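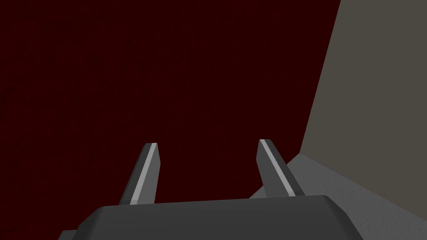 Simulator views, Skistemcombe Robotics Club

Our club meets on Saturday in the library at Skistemcombe. This term we are programming a gripper in simulation, before we get our turn on the real arm at Endcombe. I have collected the first results on this page so that parents and new members can see what we do.

1. The open gripper
View from behind the palm, both fingers apart and nothing between them. The grey colour of the body is our choice, and the light stripes on the fingers help us to judge the angle on the screen. Behind it is the dark red surface, which the younger members voted for in December.

Notes to the work
Every team writes its own program for opening and closing. The Van Wyk team made almost 300 test runs, and they keep a log of every one. The Zototmont team prefers to change one value at a time, so they are slower, but their program is very easy to read.

The next pictures will be added when the teams have finished their grasping task. If your team has a good view saved, please send it to Yolanda Kapoor with the team name and one or two lines of text. Please do not send the complete log file, it is too large for our mailbox.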